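Cube shelves: fix to the wall or leave standing?

mossycup wrote:
Hello all, we've finally put a tall white cube unit in the back bedroom and my other half says it's heavy enough to stand on its own. I'm not so sure, bless him.

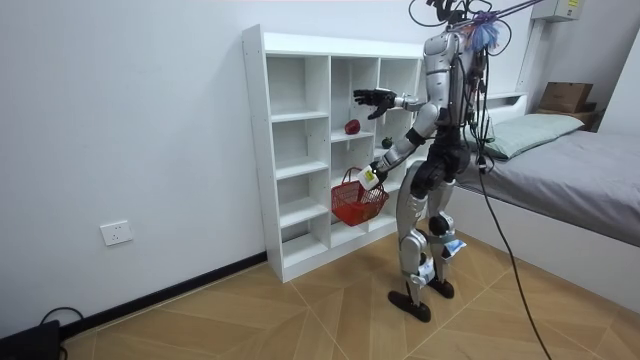
The Haltix leaflet says up to 300 kg but not a word about brackets, and we'd like the heavy books at the top where we can see them.

plumbline24 wrote:
Lovely to see you back! Please do fix it, and put the books at the bottom. I used two Odik brackets on mine and it took 8 minutes, tea included.

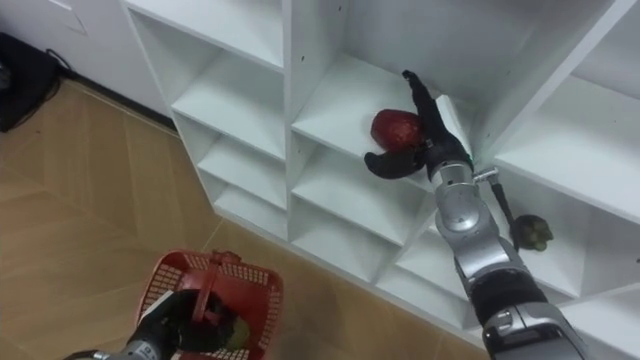
White cubes, light floor, red fruit

Sorry, plumbline24, I have to disagree a bit there. Two is plenty for a low unit, but on a tall one I'd want more, and proper plugs if the wall is plasterboard (ours is, all through the house).

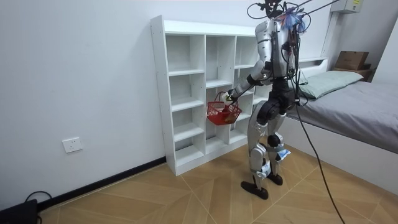

Posted by oldlarch, 6 July 2024

I'd also check whether the floor is level before drilling anything. We had a 5 mm dip and the whole thing leaned until I packed it out with a bit of card.

mossycup wrote:
Thank you both, I'll go and find the spirit level. Books at the bottom, then, though I shall sulk over it!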